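Journal > House and garden > Decorating

Living with busy wallpaper

Posted 16 April 2023 by R. Okonkwo

I put off papering the back bedroom for 6 years. The walls were magnolia when we moved to Bavness and I told myself plain walls were restful. Last June I gave in and bought 10 rolls of a big flower print from a shop in Prallside.
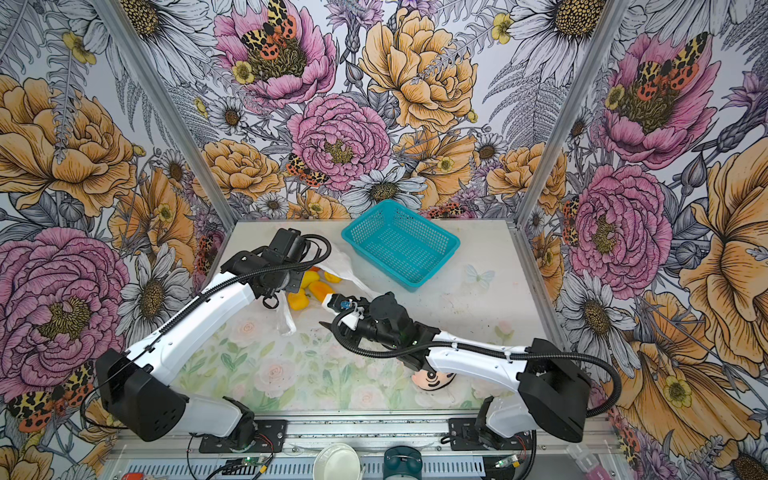 Buying the paper

Large patterns waste a lot. Every drop has to line up with the one before, and on mine that meant throwing away a good piece from each roll. Buy it all at once and check the batch numbers. I had to go back for 2 more rolls and they were a shade darker - they went behind the wardrobe.
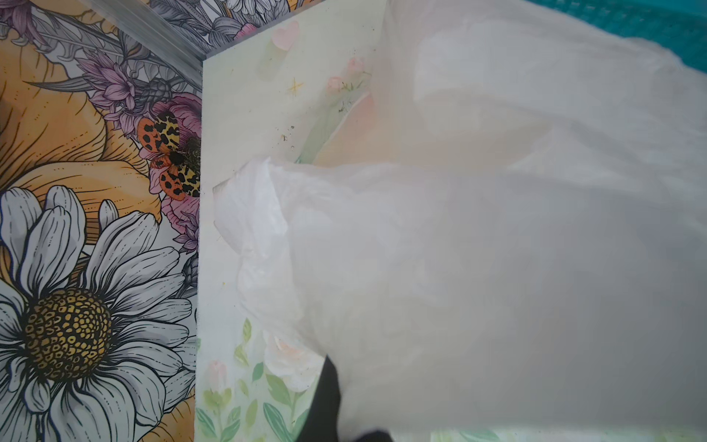
Reading time: 2 minutes

I like a print with insects in it. A moth on a flower is a nice thing to find when you are lying in bed with a cold.

Hanging it

Start in the middle of the wall you see first. Corners in old houses are never straight, and ours lean badly.

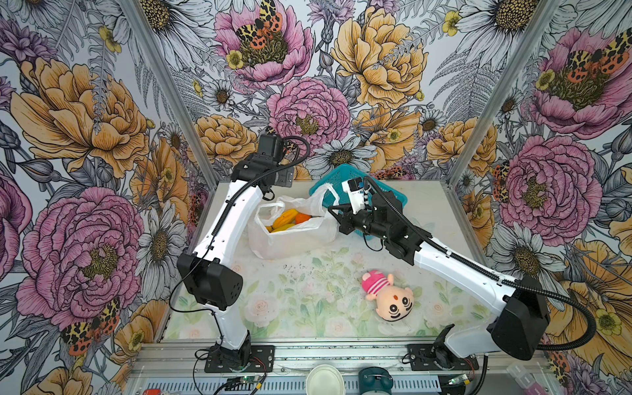

Flowers on three walls

My paste was the ready-mixed sort. It went on well but dried quickly near the radiator, so I turned the heating off and wore a coat. The whole room took about four evenings. The ceiling stayed white and so did

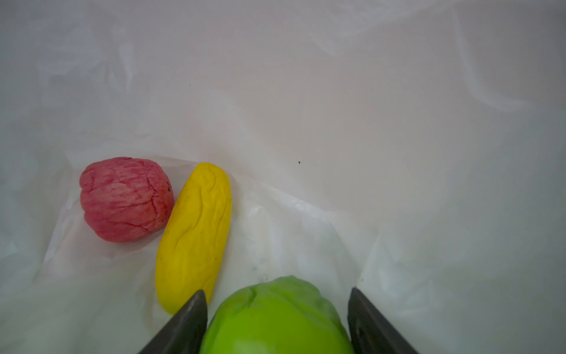

the skirting, although the skirting needs another coat. I have kept the curtains plain too. Next is the landing, where I want something smaller, and Zondwood have a leaf print I have sent off for.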